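机械臂装配工位操作规范修订会 会议纪要

时间：2月23日上午
地点：Drurodholm 二楼小会议室

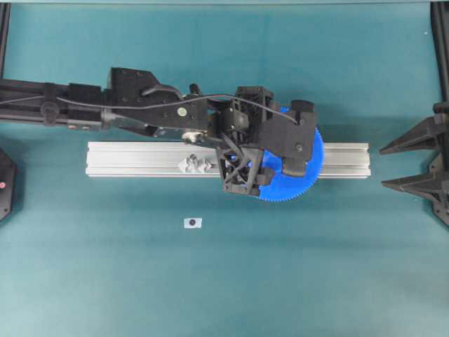 本次会议讨论装配工位操作规范第二版的修订稿。第一版去年12月发布，各工位试行后陆续提了意见，由工艺组汇总成修订稿，会前已发给各组。Venkatesh Gowda 主持会议，先说明修订范围：只涉及桌面装配工位，不涉及搬运线和仓库。修订稿第一章规定了规范适用的作业，以夹爪持件、在铝型材导轨上方进行的齿轮类作业为主，蓝色塑料大齿轮这一类零件单列一节，因为夹住以后齿面大半被夹爪挡住，从上方只能看到露出来的一段齿圈，操作员不能单凭俯视判断零件是否夹正。桌面上印有黑色圆点的白色纸片，在修订稿里统一称为“标记纸”，各组原来叫法不一，以后文件和记录中不再使用别的名称。

出席：工艺组、设备组、安全组、培训组、质量组各派代表，Lumenta 项目组列席。Wora 项目组请假，书面意见由工艺组代为宣读。

一、上次会议事项的落实情况

1. 急停按钮位置图已张贴到各工位。设备组反映有两处图纸与现场不符，工位调整后没有换图，本周内更换。
2. 交接班记录表已改版，增加了“未完成动作”一栏。质量组抽查时发现该栏经常空着，分不清是没有未完成动作，还是没有填。会议同意，没有内容时写“无”，不得留空。
3. 备用夹爪垫的领用登记尚未完成，原因是仓库编号还没有统一。转到本次会议继续办理，由设备组负责。

二、开工前检查

修订稿把开工前检查从原来的一页清单压缩为6项：急停、限位、线缆、夹爪、工作面、程序版本。讨论主要集中在线缆和工作面两项。

设备组提出，沿臂身走到末端的线缆，弯曲部分要留余量，又不能松到会挂住旁边的夹具。第一版只写了“线缆无异常”，各人理解差别很大。设备组建议改为：机械臂以低速走完本工位全部行程，操作员在安全线外观察，线缆不绷直、不刮碰、不进入夹爪开合范围，即为合格。培训组问低速行程由谁启动，安全组答复由当班操作员启动，旁边不需要第二人，但示教器必须拿在手上。会议通过设备组的写法。

工作面一项，工艺组原稿写的是“台面清洁、无杂物”。质量组认为“杂物”需要说清楚，有的班组把标记纸也收走了，造成重新标定。会议决定改为：台面上只允许有作业指导书列出的零件、夹具和标记纸，其余物品一律移出。标记纸翘边、移位或沾污时，不得用手按平后继续使用，应换新并重新标定。

灰色打印小件放在导轨上的做法，Lumenta 项目组询问是否允许。工艺组答复，作业指导书写明的可以放，没有写明的不可以放。指导书应注明放置位置和朝向，附俯视图一张。现有指导书缺图的，由各项目组自行补齐。

三、夹持与释放

1. 夹持力。第一版规定了统一的夹持力上限，试行中意见最多。塑料齿轮和金属件用同一个上限不合适。修订稿改为按零件类别设定，数值写入程序，操作员不得在示教器上临时修改。需要调整的，填写变更单，由工艺组确认后更新程序版本。
2. 持件停顿。机械臂夹着零件时如需暂停，应先移到指定等待点。安全组强调，夹爪持件悬停在导轨上方时，任何人不得伸手到导轨与夹爪之间扶正零件，戴手套也不行。第一版里“必要时可辅助对位”一句删除。
3. 释放高度。Wora 项目组书面意见要求把释放高度写进规范。会议认为各工位夹具不同，统一数值意义不大，仍由作业指导书规定，规范只要求指导书必须有这个数值。
4. 夹爪垫更换。设备组建议按次数更换，每500次夹持检查一次，发现磨损露底即更换。质量组问次数由谁统计，设备组答复控制器有计数，换垫后由操作员清零并签名。会议通过。培训组提醒，清零权限目前开放给所有账号，容易误操作。设备组会后收回权限，只保留给当班操作员和维修人员。

四、人员进入与停机

安全组说明，本章基本沿用第一版，改动有两处。

第一处是进入工作区的条件。原文写“机械臂停止后可进入”，停止的含义不明确，程序等待信号时机械臂也不动。现改为：按下急停或切换至手动模式，并确认示教器显示相应状态后，方可进入。控制柜和臂上的指示灯只能作参考，不能作为进入的依据。

第二处是相邻夹具。有些工位除机械臂外还装有带爪的夹具，第一版没有提到。安全组要求这类夹具一并纳入急停回路。设备组表示多数工位已经接入，有4个工位是单独供电，改造需要停机，每个工位大约半天。会议同意分批改造，改造完成前在这些工位加贴警示牌，进入前须另外断开夹具电源。

Lumenta 项目组提出，频繁切换手动模式会影响节拍，希望补料时可以不切换。安全组不同意。讨论后维持修订稿，补料改在固定时段集中进行，由项目组自己安排时段。

五、异常记录

质量组汇报，试行期间收到的异常记录详略不一，有的只写了“夹歪”两个字，无法分析。修订稿要求记录以下内容：程序版本、动作步骤号、零件类别、零件是否仍在夹爪上、操作员采取的措施。能拍照的附照片，拍照应在停机之后。

工艺组问，轻微偏斜、机械臂自行重试后完成的，是否也要记录。质量组希望全部记录，培训组认为操作员负担太重。会议决定：自动重试一次后完成的由系统日志保留，不需人工填写；重试两次及以上的，按异常填写。

Venkatesh Gowda 补充，异常记录不与个人考核挂钩，这一条写进正文，不放在附录。各组无异议。

六、培训

培训组计划把规范培训分为讲解和上机两部分，上机部分在 Grorkmont 的练习工位进行，那里的夹具与本厂相同。已持证的人员只需参加第二版变更内容的讲解，新人须完成全部内容，并由带班人员签字后才能单独操作。

安全组要求上机部分增加急停后恢复的练习。培训组同意，恢复时夹爪仍持有零件的情况作为必练项目。教材初稿下次会议前提交。

七、未决事项

1. 标记纸能否改用硬质标记牌。工艺组认为硬质牌不易移位，设备组担心碰到夹爪。先在一个工位试用，下次会议再议。
2. 夜班是否允许一人看管两个工位。安全组和生产方面意见不一致，本次不作决定，第二版发布时仍按一人一个工位执行。
3. 规范英文版由谁翻译，待定。

八、会后工作

工艺组：按会议意见修改正文，发各组复核。
设备组：更换位置图；收回计数清零权限；提出夹具急停改造的停机计划；完成夹爪垫领用登记。
安全组：制作警示牌，核对单独供电工位的清单。
质量组：更新异常记录表，附填写样张一份。
培训组：提交教材初稿。
各项目组：补齐作业指导书中的俯视图和释放高度。

复核意见请直接在修订稿上批注，不另发邮件。逾期没有意见的，视为同意。下次会议时间另行通知。

记录：工艺组
审核：Venkatesh Gowda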